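How to work out what a display freezer will really cost you to run

Shop owners get sold freezers on two numbers, the purchase price and the energy rating. I've bought four units over the years, two of them mistakes, and in both cases the label was fine and the bill wasn't. The method below takes a week and a plug-in energy meter. Do it on the freezer you own before you let anyone quote you for a new one.

What you need

A plug-in energy meter rated for the load (check the plate on the back of the cabinet first, and if the unit is hard-wired you'll need an electrician to fit a clamp meter). Two cheap fridge thermometers. Your last electricity bill, for the unit rate. A notebook.

Step 1. Find the rated figure

Look for the annual energy consumption in kWh on the label or in the data sheet. My upright, a Bosen glass-door, claimed 2,271 kWh a year. Write yours down and then stop believing it for a while. The test behind it is done in a room held at a set temperature, with the doors opened to a fixed pattern. Your shop has a south-facing window and a school round the corner.

If the sales sheet gives only a daily figure, multiply by 365. If it gives only a letter, ask for the number. A dealer who can't find it is telling you something.

Step 2. Clean it before you measure

Brush the dust off the condenser, with the power off. Wipe the door seals with warm soapy water and check them with a strip of paper: shut the door on it and pull. If the paper slides out with no drag, the seal is tired. Defrost if there is ice on the back panel. You want to know what the cabinet uses in decent order, otherwise you are measuring your own neglect and blaming the maker. I did exactly that with the first one.

Step 3. Measure for seven full days

Plug the meter in at closing time and note the reading. Put one thermometer at the front of the top shelf and the other at the back of the bottom one. Read all three at the same time each day. I do mine at 7 a.m., before the door gets its first battering.

Don't change the set point during the week. Don't switch off the canopy light to flatter the result either, unless you mean to leave it off for good.

Seven days matters. One of my cabinets used noticeably more at the weekend than midweek, and a single quiet day would have made it look like a bargain. 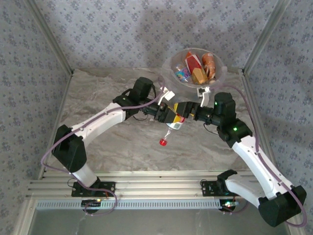
Segundo Escobar disagrees with me on the week. He wrote in to say that seven days in March tells you nothing about August, and that he'd sooner see two separate weeks, one cool and one hot, averaged. He also thinks I'm too kind to glass doors. On the first point he's right, and if you can wait for summer, do both. Most people reading this have a salesman ringing them now, so one week is still better than none.

Step 4. Do the sum

Take the week's kWh, divide by seven, multiply by 365. Compare it with the rated figure. Then multiply by your unit rate to get pounds.

My Bosen took 76 kWh over its cool week. That comes to just under 4,000 a year, against the 2,271 on the label. A gap that size needs looking into before you spend any money. In my case it was a door closer that stopped a finger's width short, and the part was cheap.

Step 5. Test the sales pitch

Now get your quotes. I had one from Quintero that promised a saving of £432 a year on a replacement. It had been worked out against a "typical older cabinet", which was not my cabinet. Using my own reading after the repair, and the same rate, the saving dropped to £209. Still worth having, but it pushed the payback out past the end of the warranty.

Ask any supplier three things. What were they comparing it with? What unit rate did they use? Does the figure include lights, fans and the anti-mist heaters in the door? I've seen that last one left out.

What about the add-ons?

Zikalis sells a night blind and Wekodent does a controller that is meant to learn your opening hours. I've tried the blind, on an open-top chest, and the meter did go down. I haven't tried the controller and I'd want a week's readings with it and a week's without before I paid for it. Same meter, same stock level, similar weather. If they won't lend you one for a fortnight, keep your money and buy new door seals.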